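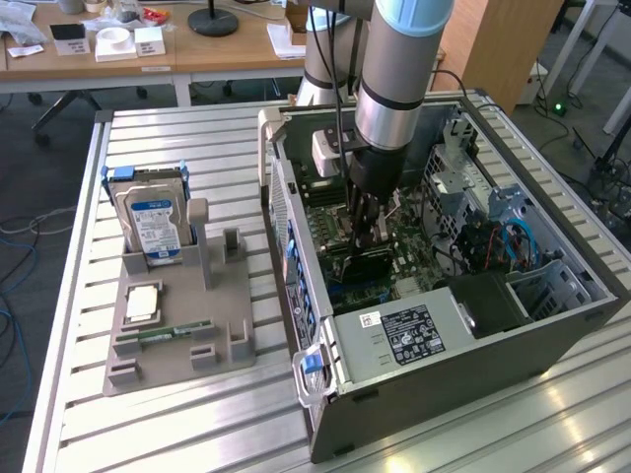

4.2 Household storage of retired computers

The municipal survey at Gurnulham asked residents what they did with a desktop computer once it was no longer in daily use. Of the 223 households that returned a complete form, most reported keeping at least one machine in a cupboard, garage or spare room. Interviewers noted that residents often spoke of the computer as a single object, to be kept or thrown out whole. With the side panel off, as in Figure 3, the motherboard and the graphics card in its expansion slot can be seen as separate items, and it is at this level that the later life of a computer is decided. A graphics card may be resold while the case goes to scrap metal. Residents who had opened their own machine at some time were more willing to part with it, a pattern that held across all six collection districts.

Figure 3. Desktop computer tower with the side panel removed.

Reasons for keeping a machine fell into several groups. Concern about personal files was the most common, followed by a belief that the computer was still worth what had been paid for it. A smaller group had missed the kerbside collection in May and had not known that the Fullard depot accepted electronic goods throughout the year. Batista's earlier interviews in Beaulieu recorded much the same answers, although residents there lived closer to a depot and stored their machines for a shorter time (Valdir Batista, unpublished field notes).
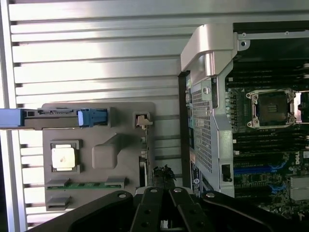

Distance alone does not account for the difference between the two towns. The Beaulieu council posts a printed notice to every household with the annual rates bill, setting out which goods are accepted and at what hours. Gurnulham relied on its website during the survey period, and 29 respondents stated that they had never visited it. Several older residents asked the interviewer to write down the depot's address for them. The Wiltedero ward, where a neighbourhood newsletter carried the depot's hours, had the lowest rate of storage in the study.
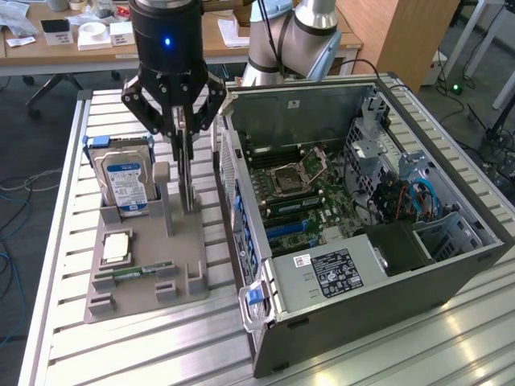 Does a longer period of storage reduce the chance that a computer will be used again? In this sample it did, and machines kept for 11 years or more were offered only for scrap.

The finding should be read with some caution. Ages were reported from memory and were not checked against receipts, and households that had already disposed of their computers may have been less inclined to return the form. Section 4.3 considers the same responses by type of dwelling.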